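## The towel cupboard, one month on

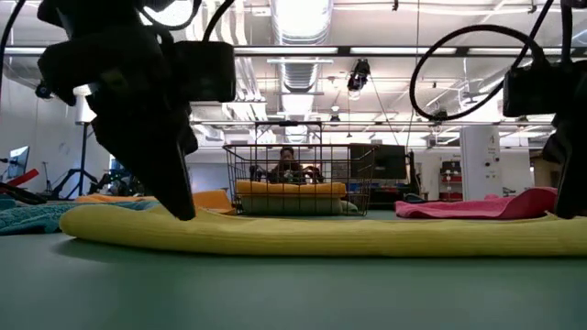
Back in November I promised to report on the great towel clear-out at Jotthorpe, so here goes! The airing cupboard had got to the stage where opening the door was a risk, and Elango Kurian finally talked me into having everything out on the landing (it took until 10 at night, and I still had the flannels to do). Half of it went to the dogs' home and the rest I've been folding properly ever since – long thirds first, then in half, so you get one fat rounded fold to face the front. The yellow one with the ribs is my favourite for this, it makes a lovely long shape on the green table, and the orange and pale green ones sit one on top of the other in the brown wire basket behind. I do like a wire basket for towels, you can see which colour you're grabbing without tipping the lot out.

Several of you asked where to get baskets. Mine came from Kwok on the high street, 8 pounds each, and they've more in the back if you ask.

Elango Varghese wants to know whether rolling is better than folding. I've tried it, and mine come undone by teatime, but if you've got a knack for it please write in! Next time: pillowcases, and what on earth to do with single ones.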